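Do I need to salt aubergines before cooking?

Manaia Rutherford
Posted in Cooking and Kitchen, 2,884 views

My allotment has gone mad this September and I'm up to my ears in aubergines (hooray!). My gran always salted hers for ages, but half the recipes I find skip it completely. Does it make a difference? I mostly want to roast them or make a big moussaka.

Natalie Bickerstaff
Lucky you, home-grown ones are gorgeous! You can skip it for roasting. Modern varieties aren't very bitter, so I just cut mine into chunks, toss them in plenty of olive oil and give them a really hot oven until the edges go dark and sticky. Don't crowd the tray or they'll steam.
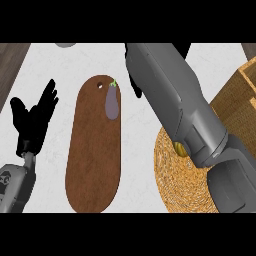
For moussaka I do still salt the slices, as they soak up far less oil in the pan afterwards. Leave them in a colander for half an hour, rinse, then squeeze them dry in a clean tea towel – properly squeeze, it's very satisfying! I use 900 g for a dish that feeds my lot with leftovers, and it's even better the next day.

Kane Donnelly
never salted one in my life, tastes fine

Severino Echevarría
Agree with Natalie on the moussaka. Also try brushing the slices with oil and baking them instead of frying, so much less mess! Pick them while the skin is still glossy, the dull ones are full of seeds.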